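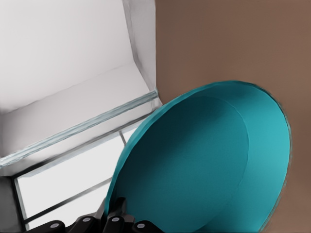 Teal bowl in the sim, four-fingered hand holding it low on the wall.

Thread on how our hand and bowl cell is set up and looked after. Mostly for the two people who asked on Thursday, partly so I can find it again in October.

The cell exists twice. There's the bench at Zimdale, with a real arm and a real hand, and there's the simulated copy we try everything in first. Same joint names, same limits, same config file. If a setting only lives in one of them, it gets deleted.

The file is called bamelier, after the project. It's 496 lines and far too many of those are comments from me arguing with myself. Don't reorder the sections, the loader reads them top to bottom and the contact settings have to come after the hand.

Grip first. In the sim shot you can see the two right-hand fingers pressed on the rim and lower wall of the bowl. The other two sit further left, in front of the pale opening. For a bowl this big in view I check contact finger by finger, in the contact log, before touching anything else.

The light grey caps are the fingertips as far as the contact model is concerned. Each one has its own contact shape and its own friction value. If you swap the hand model, those values do not come with it. You have to copy them over by hand.

Friction on the caps had been left at the default until this spring. Bowls slid down slowly during long holds and we blamed the controller for weeks. Lesson for me: read the defaults.

Step size next. We run 600 steps a second for anything with the hand in contact. Lower than that and the fingers start to buzz against the bowl wall. You can see it plainly in the joint torque plot, a thick fuzzy band where there should be a line.

If you get the buzz anyway, look at the finger gains before you make the steps smaller. Nine times out of ten someone has raised them to get a quicker close. Put them back, run one hold, look at the plot again.

Now the real one, which needs more looking after.

Every morning before the first run: power on, wait for the controller light, send the hand to open, send it to closed with nothing in it, read the joint angles off the screen. Write them on the sheet. If any finger is more than 6 degrees off its closed value, stop and re-zero.

Re-zeroing: hand open, arm parked, motors off. Push each finger back gently to its stop, then set zero in the Adeyemi tool. One finger at a time. I did all of them in one go once and got two swapped, and the hand closed like someone trying to count to three.

Fingertip covers get wiped with a damp cloth at the end of the day. No solvent. It makes them shiny and then they're no good for grip. We have a bag of spares in the second drawer, please say when you take the last pair.

Cable check is weekly. The one that goes is the one at the wrist, where it bends on every turn. Hold it lightly, rotate the wrist through its range, feel for a stiff spot. We've changed it twice. The Zendel part fits but the plug is the other way up, so mark the old one before you pull it out.

Worst fault so far: a finger that worked fine cold and went weak after 43 minutes of running. Swapped the cable, no change. Swapped the driver board, no change. It was a loose screw on the motor mount, and the motor was shifting as it warmed up. Quarter turn and a drop of thread lock.

That screw is now on the weekly list – all the fingers, not only the one that failed.

Anything you change on the bench goes into the file the same day, and then you run the bowl hold in sim with the new numbers. If the sim hold gets worse, leave a note and don't quietly put the old value back. I'd like to know which of the two is wrong.

Someone asked if the sim camera matches the real one. Nearly. Position is measured off the bracket, lens values are from calibration, but I haven't redone either since we moved the bench. So don't use it to judge distances yet.

Still to do: log motor temperature next to torque, tidy the comments in the file, put the daily sheet somewhere it won't get coffee on it. Will add to this when the new wrist cable arrives.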